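The folding room, a year on

April 15, 2023

I gave Steller four years in the linen and garment room, and for most of that time the biggest piece of technology in there was the kettle. Then Buvow came along with its plan to teach a machine to fold. I have been putting off writing this because friends still work there and because I kept hoping I would change my mind. I haven't, much.

The pitch, when it reached us in the staff meeting, was that the dull bit of the job would go and the interesting bit would stay. I asked which bit was the interesting one. I got a slide with a smiling woman on it, holding a tablet.

We handle clothes for families who send out their washing. It is mostly small stuff, pyjamas, school tops, cot sheets, and it comes back from the dryers in every state you can think of. On a decent shift I got through 458 pieces, which I know because the new system told me so every evening, in green if it was pleased with me.

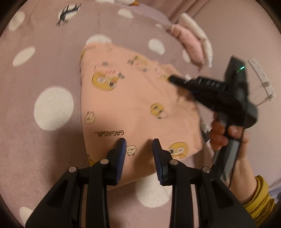

What bothered me from the start was how the job got talked about. In the Buvow paperwork a fold is a "task", and a task has a start and an end and a score. Ask anyone who has done it for a living and they'll tell you most of the work is in the bit before the fold, when you look at what you've got and decide. A child's T-shirt lying flat on a bed, with those yellow cartoon faces all over it and GAGAGA in black capitals, is about as easy as it gets, and even that one is slightly wrinkled and wants a hand run over it first. Then you get the tiny socks. Then you get the fitted sheet, and I would pay to watch a machine meet a fitted sheet.

Training took up 90 minutes of each shift. You do the thing you have always done, only with a pair of grippers where your fingers used to be, and you do it over and over so that the software has plenty to learn from. It's slow. You lose all feeling for the cloth. I could tell a damp seam by touch without thinking about it, and with the grippers I may as well have been wearing oven gloves. We had targets for that as well, of course, and they went up in February when somebody upstairs decided we were used to it.

Were we paid extra? We were given a voucher for the canteen.

I'll be fair for a paragraph. My wrists had been bad for years and there are people in that room whose backs are worse. If a machine could take the heavy bedding, the big wet duvets that come up from the wash in a lump, I would cheer it in through the door. I said as much on the feedback form. But the duvets were never on the list, and when I asked about them I was told they were "a later phase". The first thing to be automated was the lightest work in the building, the part we did sitting down, the part where you could have a chat. 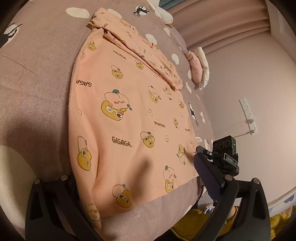

A reader called Lintfree wrote to me after my last post to say I was being sentimental, and that her own mother had said the same about the ironing press and then wouldn't have gone back for a pension. She works at Koval, where they had their system put in two years before ours, and she says no one on her floor was let go. They were moved to checking and packing, and she likes checking. She also thinks people in my position tend to remember the chat and forget the sore feet.

I've thought about that more than I let on in my reply. She may well be right about the feet. I did write back to ask how many had been taken on since, to replace the ones who left of their own accord, and the answer was none. So there is letting people go and there is letting the room empty by itself, and the second one never makes it on to a slide.

There were 17 of us when I started. I'm not going to say what the number is now, as it would be obvious who had told me. 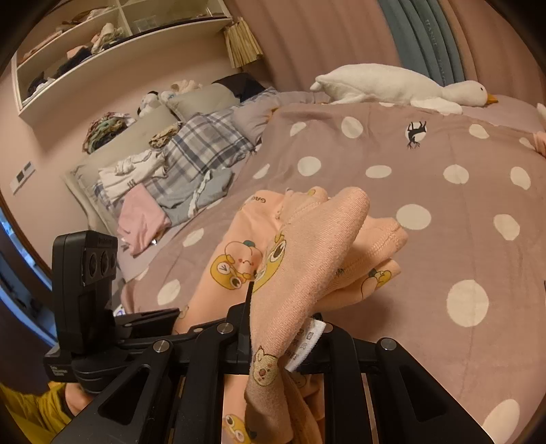

The other thing that changed was what you were allowed to be good at. In the old days if you had a knack, people knew. You'd get handed the awkward things, the christening gown, the coat with the lining coming away, and it was a kind of compliment. Once everything had to be done the one approved way, so that it all matched for the software, a knack was a nuisance. I was marked down twice for turning sleeves in the wrong order. It was a better order! It kept the cuffs flat. The young man from Buvow was very polite about it and wrote it down, and the next week I was marked down again.

Lirnent, the smaller laundry out by the ring road, has now signed up for a trial of the same thing. A few of the staff there have asked me what they ought to say when the meeting comes round. I've told them to ask who keeps the recordings of their work and for how long, whether the training time counts towards their targets, and what happens to the hours once the thing can fold a shirt without them. Get it in writing, too. We got ours over tea and biscuits, and when I went looking for it later there was nothing to find.

I'm in a school kitchen at present, mornings only. They have a new dishwasher coming after Easter and I have already asked to see the manual.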